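Jan 7, 2023

My annual physical used to take 9 minutes, and I liked it that way. The doctor looked in my ears, told me to drink more water, and I went home and didn't.

Then the Zenivcombe clinic hired Tanvir Miah, a nurse practitioner who reads the whole form. I had written "occasional" next to exercise. He asked which occasion.

So now I own a blood pressure cuff. It's an Allano, bought on sale, and it squeezes like an aunt at a wedding. Tanvir wanted two readings a day for two weeks, sitting down, feet flat, no talking. I found out I have never in my life sat with my feet flat and not talked – my wife says she could have told him that for free.

The first morning I got a top number I won't print here. The second morning I read the instructions, put the cuff on the correct arm, the correct way up, and came down to something respectable. 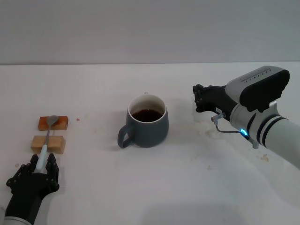

The other request was to wait half an hour after coffee before measuring. I have been drinking coffee before speaking to people since college, and moving the two apart has taken more planning than our move from Elora. I tried measuring first. I tried setting an alarm. On the worst day I simply wrote down the number and put a sad face next to it.

Tanvir looked over my log on the second visit and said it was very thorough. He circled the sad face. I go back in six months.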